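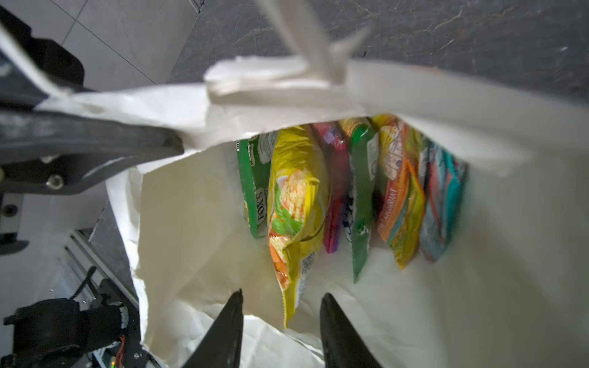 Juro Asks Jirnetti to Show Its Math on the "Half the Waste" Bag Plan

Shoppers' group says the grocery chain's claim of a 50 percent cut has no baseline, no end date and no outside check

Jirnetti says it will cut checkout bag waste by 50 percent across its 130 stores. Juro, the independent shoppers' association, would like to believe it. After reading the plan twice, we still can't say what is being cut, or from what.

The plan swaps thin plastic bags for paper ones and adds a charge of five cents per bag. It runs to 23 pages, most of them about store signs. Waste is never defined. In one section it seems to mean the number of bags handed out. In another it means weight, and paper bags generally weigh more than the thin plastic ones they replace. A chain could hand out far fewer bags and still send the same weight to the curb, or more.

We asked Jirnetti which measure it plans to use. The reply said the company was "committed to measurable progress." We asked again and got the same sentence. 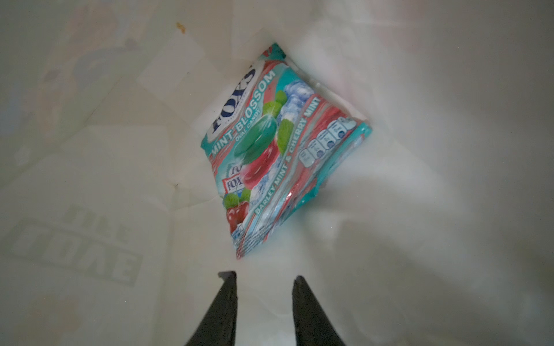 Then there is the question of where the nickel goes. Store signs call it a "green fee." Most people reading those words in a checkout line would guess the money pays for something green. The plan says only that the fee will "support the program," and the program, as far as we can tell, is buying the bags. If shoppers are being asked to cover the cost of bags, the sign should say so. Plenty of them would pay it without complaint.

Juro is not defending plastic bags. Our members have been asking for fewer of them for years, and many already bring their own. What bothers us is a big round number on a poster with so little behind it. We have seen this before with "lighter" bottles that came with heavier caps, and with take-back bins that disappeared from store entrances once the ads stopped running.

The plan also leans on a rating from MacPherson, the packaging consultant, which gave the new bag its top grade. MacPherson was hired by Jirnetti to help design the bag. The rating may be fair. It is still a grade given by people who worked on the homework, and the public summary leaves out the scoring sheet.
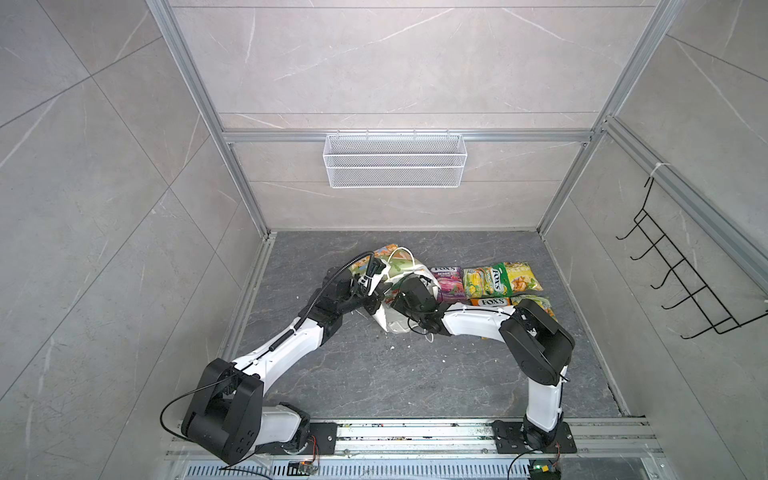 Wire basket and hook rack, with packaged items on the floor.

What Juro is asking for

A starting figure for each store, by count and by weight, published before the fee begins.

A plain sign at every register saying what the five cents pays for.

The full MacPherson scoring sheet, including anything the bag did poorly on.

A second review by a firm with no contract with Jirnetti, and a date when the results will be made public.

None of this is expensive. A chain that orders its own bags already knows how many it orders.

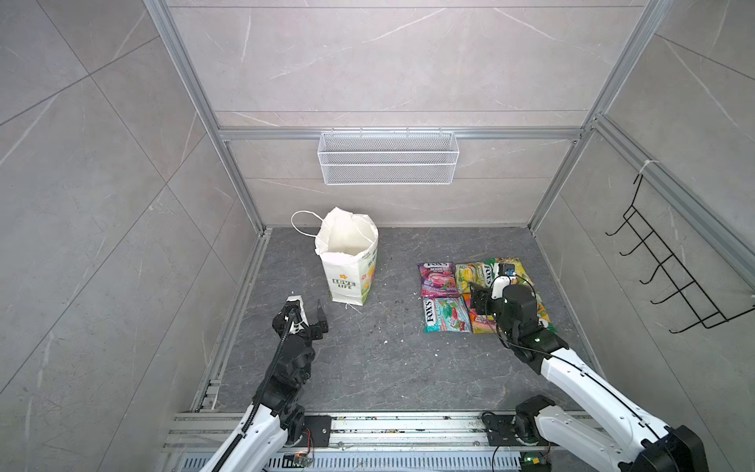 ZAKON, 04/11/2018

Juro today sent the requests listed in this release to Jirnetti's head office and posted a copy at its Zakon branch. The first stores are due to start charging before the end of November, which leaves little time to record what shoppers use now. Once the fee is in place, that chance is gone, and any later claim of a drop will rest on the company's own estimate.

Juro will print Jirnetti's answer in full in its next member bulletin, whatever it says. If no answer comes, the bulletin will say that instead. Members who want to help can keep their register receipts, which list bags as a separate item, and drop off copies at the Zakon branch during opening hours.

About Juro

Juro is a shoppers' association paid for by member dues. It takes no money from grocery chains, bag makers or packaging firms.

Press contact: Juro press desk, Zakon branch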